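Pemholm Community Kitchen: progress report to the Trondel fund, April

Work on the dining side is further along than the kitchen side this period. The old folding tables are gone and the white tables have taken their place. Serving now starts at 11:30, half an hour earlier than before, and the line moves better with bread kept on a separate table from the plates.

The plates were the largest purchase. We spent $2,568 with Claltetti, including delivery, and chose a shallow round plate with a raised rim. Ngân Trịnh tried samples from two suppliers over four lunches before we ordered. The other sample was heavier and took up too much room in the dish racks. 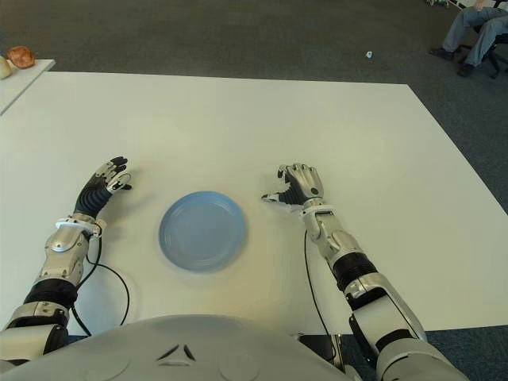
Will the remaining budget cover bowls as well?
Soup bowls are priced into the second half of the grant, and we expect to order them once the shelving is paid for.

Shelving is behind schedule. The wall by the sink needs repair before anything can be fixed to it, and the landlord has agreed to pay for that. Until then clean dishes are stored on two carts in the hallway. Thư Diệp has redrawn the storage plan so the plates will sit at waist height, next to the serving hatch.

Still open: a quote for the second sink, new labels for the dry goods, and a decision on whether the Âu Street lunch group moves in with us or keeps its own room. We will send the receipts separately.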